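How to Round Up Loose Ping-Pong Balls and Keep Them in One Tub

Ping-pong balls are sold by the box and live under the furniture. I own a box of 72, in theory. What follows is the method Tanvir Gunawardena and I settled on one February, after he knelt on one at 11 p.m. and made a noise I won't try to spell.

What you need: a plastic tub with a lip around the rim, a damp cloth, and a clear stretch of table against a wall.

1. Put the tub down first. Against the wall is best, so you only have to defend three sides.

2. Start with the floor. Balls like a grout line about as much as golf balls like a pond. Come at each one from both sides and close in evenly. Grab from one side and you'll be visiting the far end of the room.

3. Lower, don't toss. A tossed ball bounces out, takes a friend with it, and now you're back on step 2.

4. Do the tabletop strays last. They look settled. Lean on the table and see.

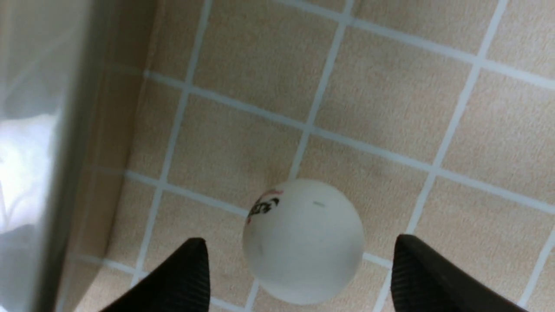
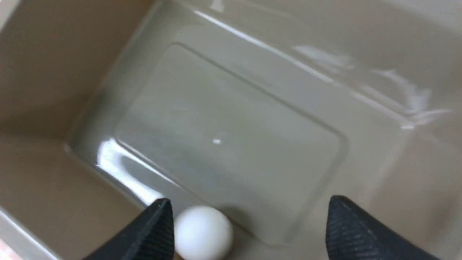
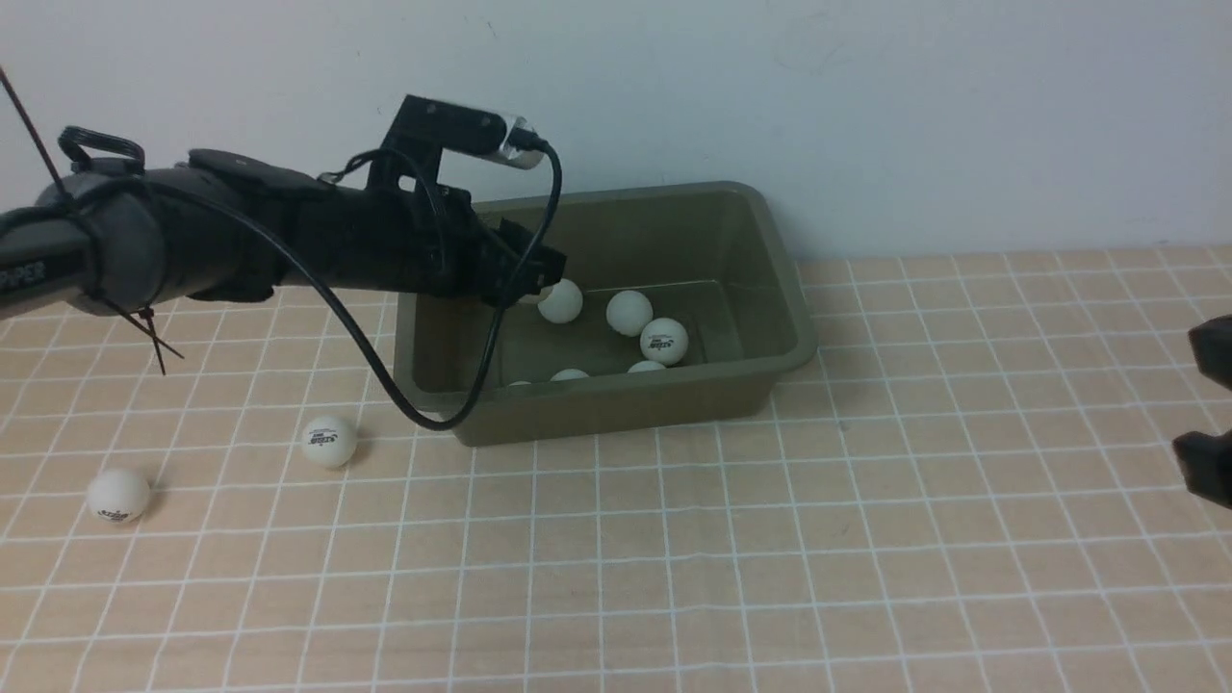 White balls on the tile, in a bin and in the olive-green tub.

5. Wipe each ball as you go. A damp cloth takes off most grime. Printed logos are less sturdy than you'd hope, so go easy there.

6. Cull. Press gently all over with your thumb. Anything that gives or clicks is cracked and should go. Rajitha Wijesinghe floats dented ones in a mug of hot water to pop them back out, and they do come back, in a shape he describes as round.

7. Stop before the tub is full. Leave two inches below the rim, or the next person to walk past with a hip will undo your evening.

If you're still short at the end, check inside shoes. We recovered nearly all of ours, plus an orange one neither of us remembers buying. It has its own mug now.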